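The Counter That Does Everything

Morenike Ekpo will tell you (over toast, most likely) that a kitchen lives or dies by its counter, and after a long morning in hers I'm inclined to agree. She likes her canisters lined up along the backsplash, spatula within reach, cereal at the end where the kids can grab it, and she'd never dream of hiding the toaster in a cupboard!

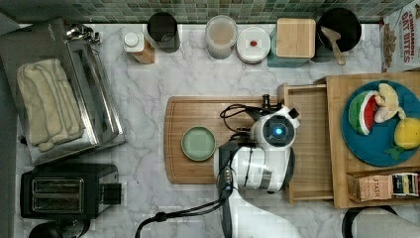

What she guards most fiercely is the middle. A good cutting board goes there and stays there, ready for bread or a hurried peach in July, and everything else has to fit in around it. She gives herself 8 minutes each night to put things back, radio on, and the rest can wait until breakfast.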